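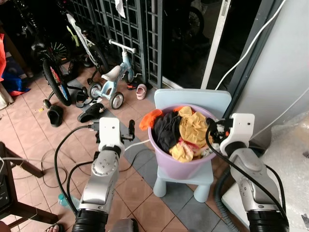

Re: [drelotside-home] Laundry corners, and where the basin goes

Hi all,

I've been reading this thread with so much pleasure and finally have something to add, because laundry in a small place is my favorite subject in the world (my family will confirm this, with sighs).

Hsiao wrote:

> We have the same trouble every spring. The washer is at one end of the
> house, the clothes come off at the other, and the basket ends up on the
> floor, where everyone steps over it. I bought a folding stand and it
> folded by itself, with a full load on it. What are the rest of you using?
> And does anyone still keep the plastic cover on their machine? My sister
> says take it off, my mother says never.

Hsiao, a child's chair! A little pale blue plastic one with a backrest. My lavender basin sits right on the seat, the backrest stops it from sliding off behind, and the whole thing weighs next to nothing, so I scoot it along the tile with one foot while my hands are busy. I tried a bucket turned upside down before that and a proper wooden stool, and neither one was half as good. The stool was too high and the bucket was too narrow. The chair is exactly the height where I can reach the bottom of the basin without groaning.

My own route starts by the bikes, where the shoes pile up too. Everybody drops things there on the way in, so that's where I fill the basin. Then down to the washer, lid up, and in it goes a piece at a time. I really do mean a piece at a time. I used to tip the whole basin in and then wonder why one sleeve came out tied around everything else. Now I shake each thing open first and check the pockets, and I drop it in around the edge of the drum. It takes 2 minutes longer and I get far fewer knots.

Colors: I keep the mustard and the orange together and wash them cold. The first time I washed the orange one it was on its own, with a scrap of old white cloth thrown in to see how much dye came out (plenty). By the third wash the cloth stayed clean, so in with the others it went. Black goes in the same load if it's old black. New black waits.

As for the cover, mine is bubble wrap with bits of black tape, and I'm on your mother's side!
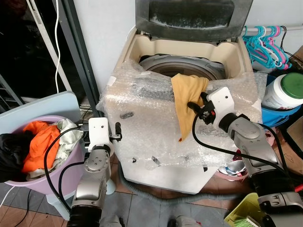
Nest Rees wrote back to me off-list and said I could pass this along: bubble wrap is fine on the front, but leave the back and the underside open so the motor can breathe, and peel it away from the rim once in a while to wipe underneath, or you'll get a gray line of lint and soap that never quite comes off. Nest also wipes the inside of the lid every month and leaves it standing open after the last load.

I took that advice in March and I'm so glad I did. The rim was not a pretty sight. An old toothbrush and some warm vinegar took care of it in one afternoon, and I've promised myself to do the lid next, which needs it badly.

The other thing I'd love to recommend is keeping the hangers right there by the washer. I have a metal rod on the wall side with the teal and pink ones on it, and shirts go straight from the drum onto a hanger, still damp, and out to the line. Far less ironing! I got the rod for 40 at the hardware place behind Terkard, and it has held up beautifully. Somebody asked earlier whether Tullari still sells the round basins with the rolled rim. They did when I last went in, on the bottom shelf, past the mops. Get one with a rim you can hook your fingers over, because the sharp-edged kind is murder on the hands when it's full of wet towels.
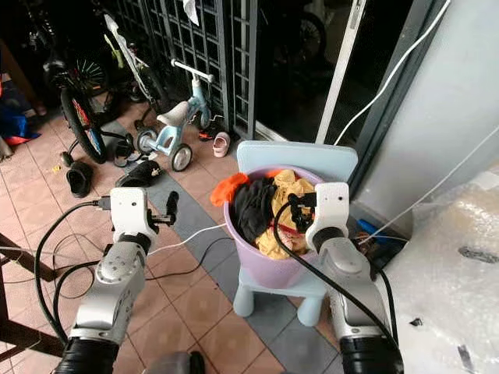

And please don't overfill it. I know, I know, mine always has something hanging over the side. But wet things are heavy, and a heaped basin on the way out to the line is how I ended up washing the same sheet twice.

Hsiao, try the chair and tell us how it goes. If yours has wobbly feet, a bit of felt under the short one fixes it. I'd also love to hear what people do about drain hoses that run across the floor in front of the machine. I trip on mine about as often as you'd expect, and there must be a better way to route it.

Happy washing,
M.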